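Rapport de projet : le peigne, un petit objet et beaucoup d'histoires
Module « Objets du quotidien », octobre 2025

Quand il a fallu choisir un sujet, j'avais d'abord pensé aux couverts, puis aux flacons de toilette. Et puis je suis tombé sur une vitrine de peignes au petit musée de Nullham, et là, plus aucune hésitation ! Il y en avait en os, en buis, en corne, certains si fins qu'on se demande comment les dents ont pu être taillées à la main. Je suis resté devant jusqu'à la fermeture.

Ma question de départ était simple : pourquoi la forme du peigne a-t-elle si peu changé, alors que les matières, elles, n'ont pas arrêté de changer ?

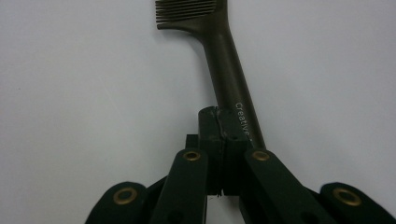
Pour y répondre, j'ai commencé par la corne. C'est une matière passionnante (je ne pensais pas écrire ça un jour) : on la chauffe, on l'ouvre, on l'aplatit sous presse, et seulement ensuite on découpe les dents à la scie. Le sens des fibres compte énormément. Si les dents sont taillées en travers, elles cassent. L'artisan devait donc lire sa plaque avant de donner le premier trait, un peu comme un menuisier devant sa planche.

Le registre de l'atelier Naidoo, que le musée m'a laissé consulter pendant deux après-midi, mentionne environ 900 peignes pour une seule saison. J'ai relu la ligne plusieurs fois tellement le chiffre m'a surpris pour une si petite maison !

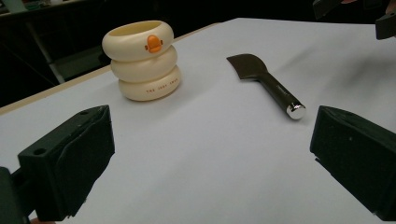 Nilton Yupanqui
Étudiant, rédacteur du rapport

Vient ensuite le celluloïd, au XIXe siècle, et tout s'accélère. On peut enfin imiter l'écaille sans toucher à une tortue, mouler des décors, jouer avec les couleurs. Le défaut est connu : le celluloïd s'enflamme très facilement, et les incendies d'ateliers n'étaient pas rares. D'autres plastiques ont fini par prendre sa place, plus sûrs et moins chers, et le peigne est devenu un objet qu'on perd sans s'inquiéter. J'avoue que cette partie m'a rendu un peu nostalgique.

Côté forme, par contre, la continuité est incroyable. Des dents, un dos pour les tenir, parfois un manche. Le peigne à queue sert à tracer les raies et à séparer les mèches, le peigne à dents larges démêle, le peigne à poux a des dents très serrées depuis l'Antiquité. 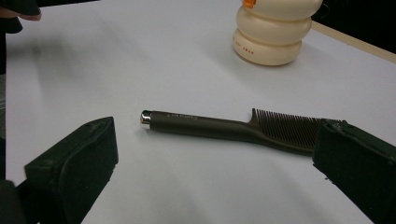 J'ai aussi voulu comparer l'écartement des dents selon les usages. Mes mesures restent modestes, faites à la règle sur quatre modèles, et je ne prétends pas en tirer une loi. Elles donnent quand même envie de continuer, avec un pied à coulisse cette fois, et si possible sur des pièces anciennes. Il faudrait également parler des cheveux crépus et frisés, que mes sources oublient presque toutes. Un chapitre entier serait à écrire sur ce point.
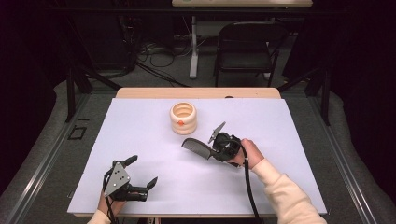
Fredy Ríos : J'ai beaucoup aimé la partie sur la corne, mais je trouve que tu passes trop vite sur le buis. Les peignes en bois ont une histoire aussi longue, et le problème du fil s'y pose de la même façon. Tu as regardé s'il y en avait dans le registre Naidoo ?

Oui, il y en a, mais les pages concernées sont tachées et je n'ai pas tout déchiffré. J'y retourne avant la soutenance et j'ajouterai ce que je trouve en annexe.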